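Wokmont 3 Folding Table: a long look at a short spec sheet

Every year or two I get talked into testing a folding table that is going to change how I feel about folding tables. The Wokmont 3 came with that promise printed on the carton, along with "restaurant grade," a phrase with no meaning I have ever been able to pin down. I have used it since April as a lunch table, a sewing table and, for one bad week, a desk.

Setup

Four legs, four latches, one sheet of instructions. The sheet says the legs "self-locate." Mine had to be kicked. Once they were in, they stayed in, and I'll give Wokmont credit for latches that don't pinch. The feet are another matter. They adjust by a quarter inch at most, so anyone with an old floor will be back to folded cardboard, same as with the cheap one from the hardware store.

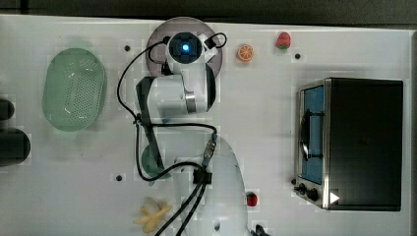 The top

White tops show everything, and I have never understood why makers keep pushing them. Wokmont claims the surface survived 4,000 wipe cycles at its test shop in Ronton. Wiped with what, and how hard? I wrote to ask and got a link to the same page I was asking about.

My own test was less scientific. I left mustard, coffee, ketchup and beet juice on one corner overnight. Mustard and coffee came off with dish soap. Ketchup did too, apart from a faint ring that needed baking soda. The beet juice is still with me as a pink smudge the size of a quarter. Hot pans I can't speak to, as the warranty excludes them, and that tells you plenty. 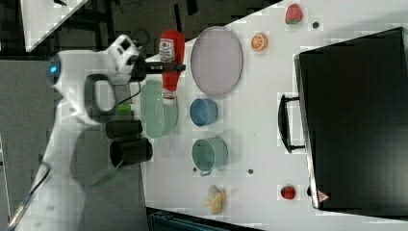

Drurnberg

Posted Jan 5, 2022

Wobble and weight

The box says 23 pounds. My bathroom scale agrees, so that number at least is honest. It is light enough to carry one-handed down a flight of stairs, and you pay for that when you lean on it. Cutting fabric was fine. Kneading dough made the far end hop. Typing gave me a small, steady shiver in the screen that I stopped noticing after two days and then noticed again.

Next to the Lenz

I kept my old Lenz set up beside it for most of the summer. The Lenz is heavier and uglier, and its hinge squeals. It also doesn't move when you put an elbow on it. If the table is going to live in one room, I would take the Lenz and buy a can of oil.

Should you buy it?

Maybe, if you store it in a closet and bring it out for company. I'd wait for a sale. I would also ignore the matching benches, which use the same feet and cost nearly as much as the table.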